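Three votes in Ombridge

16th August

I spent most of June knocking on doors for a county commission candidate who lost by 38 votes, and I would like it on the record that my blisters healed before the recount did.

The district takes in Ombridge, most of Sandoval and the part of Kornstead that's on our side of the creek. If you've never been, picture a water tower, a feed store and a very long argument about a road. The road was the whole election. Our side wanted it widened. The other side wanted it left alone, and had better yard signs.

I was given Ombridge because I own comfortable shoes and don't argue. My script was 300 words long and I never once got to the end of it. Most people listened until "county commission" and then told me about their trash pickup. One man kept me on his porch for forty minutes to explain why he hadn't voted since the school bond, and then asked for two signs, one for each end of the driveway. I have no idea if he voted this time. I drove by in July and the signs were still up, so he's committed to something.

The campaign bought walking software from a company called Standia, which sent me to the same vacant lot on three separate evenings. According to the app, four registered voters live there. I marked them "not home."

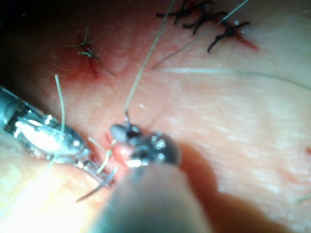
Election night was at the pizza place in Sandoval, since the Ombridge one closes at eight. We were ahead when the early vote came in, and people began hugging, which I've now learned to treat as a bad sign. Then the Kornstead boxes landed. The final count had us at 1,755, and the other side at 1,755 plus those 38. Someone turned off the music without being asked.

The recount took most of a week and changed the margin by 3 votes. In our favor, I should say. I've met people who won't let go of those three, and they bring them up in the grocery store like a relative who did well for himself.

What bothers me more is the turnout. I had whole streets where every door opened and everyone was pleasant and had an opinion on the road, and then I looked at the voter list afterward and saw almost no one from those streets on it. I'd counted them all as ours. I'd even put little stars next to some of them.

The new commission meets next month and the road is first on the agenda. I plan to go and sit in the back. I've still got a box of door hangers in the trunk if anybody has a use for them, and the paper is pretty good for starting a grill.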